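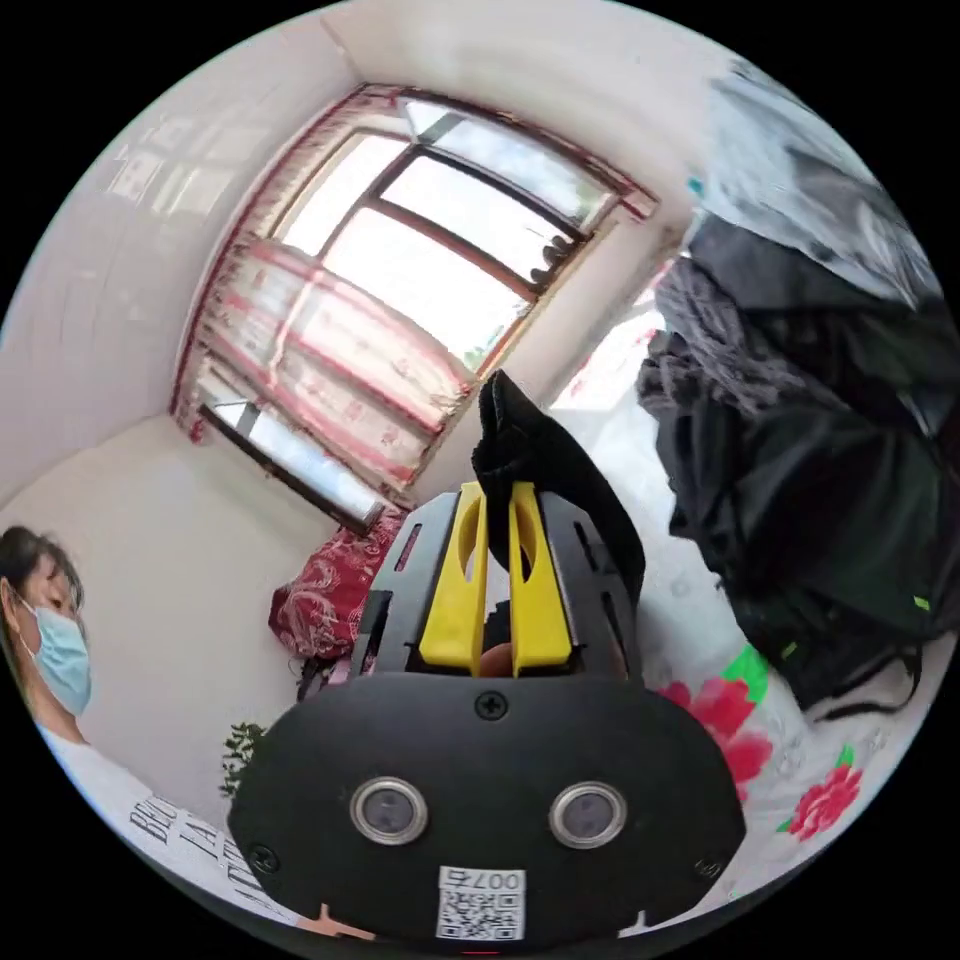

Sorting and folding dark clothes on the bed
by Leena Mäkelä

Dark laundry is the part of the housework I have postponed most in my life. White things I fold with pleasure. Black things I used to leave in a heap for days, and then I took from the heap what I needed, and in the end there was no more need to fold. I have changed my way since May and I write down what helped me.

Where to do it

I fold on the bed, next to the window. A lamp in the evening makes black, charcoal and navy the same color, and I have gone to work with one navy sock and one black sock more than once. In daylight the difference is easy. If you have a thin curtain you can leave it closed, the light that comes through is good enough.

A light bedsheet under the clothes is a great help. On a white sheet, also one with flowers printed on it, you see a black sock at once. On a dark blanket it disappears. The sheet also collects the lint, and after the work you can shake it out from the balcony. I do this before I change the bed, so the sheet goes to the wash directly after.

First sort, then fold

Please do not start to fold the first thing that comes in your hand. I made this mistake for years. Take the pieces out of the heap one by one and lay them flat in small piles:

- T-shirts and thin tops
- trousers and leggings
- knitted things
- underwear and socks
- things with a hole, a loose button or a stain

For a normal week the sorting takes me 10 minutes. The last pile goes directly to the sewing basket and does not come back to the bed.

If a piece is inside out, turn it already when you sort. It is boring to do it in the middle of folding.

Thin and limp fabrics

Soft black tops from viscose or thin jersey do not want to stay in any shape. Hold the piece up by the shoulders, let it hang a moment, and give it one short shake. Then lay it face down, bring both sides to the middle, and smooth with the flat hand from the collar to the hem. Fold in half and in half again. If it still slides open, roll it. A rolled top stands well in a drawer, and you can see it from above.

When all your tops are black, leave the neckline on the outside of the fold. I can tell a V-neck from a round neck this way and don't need to open five shirts in the morning.

Knitted things

A gray sweater on a hanger gets long shoulders like a coat hanger with ears. Fold it always. I lay the sleeves across the back, fold the bottom up to the middle, and fold once more. Heavy knits go to the bottom of the shelf and light ones on top. Not more than four in one stack, otherwise the lowest one has creases that you need to steam away.

Lint and fluff show most on the black pieces, so I keep the knitted pile a little away from the T-shirts. For the lint I use a damp rubber glove. Pull it over the fabric in one direction only. It works better than the sticky roller and costs nothing after the first time.

Look at the labels

Small tags come loose in the wash. When I see one hanging on two threads, I cut it away with nail scissors and write the washing temperature in a notebook that I keep in the drawer. Don't pull it with fingers, I have made a hole in a good cardigan like this.

To keep the black black

Turn dark clothes inside out before the wash, close the zippers, and use cool water and a short program. Dry them in shade. Direct sun makes black brown, first on the shoulders. I also use less detergent than the package says for dark loads, because the white stripes on my trousers were only powder which did not rinse away.

Putting away

Carry the piles to the closet in the order of the shelves, the lowest shelf first. If the phone rings in the middle, I leave the piles on the bed and not on the chair. From the bed I must remove them before sleeping. From the chair I never do.

Updated 13th August: a reader asked about black jeans. I fold them in half along the length, then in three, and stand them on the shelf with the fold up. They do not need ironing.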